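Trellen Round Wooden Block, item 502

We've been selling these little wooden rounds for nine years now, and they are still the thing people come back and ask for by name (usually because a grandchild has walked off with the first one!). Each is a plain brown round with a flat top and a warm grain, and no two have quite the same dark streaks – so please don't expect yours to be a twin of the one we photographed.

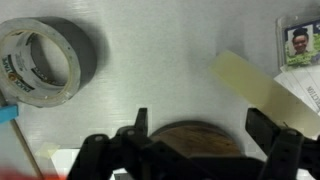
Folks use them for stacking and sorting, as paperweights, or under a plant pot that needs a bit of a lift. Adelmo Fabbri, who turns them for us at the Etthorpe shop, sands the edges by hand and leaves the wood unpainted, so you can oil it or stain it any way you like.

Sold singly or in a set of 5. The matching tray is item 922, and it will be back in stock in September. For larger orders, write to Heike Harms and she'll gladly work out a price with you.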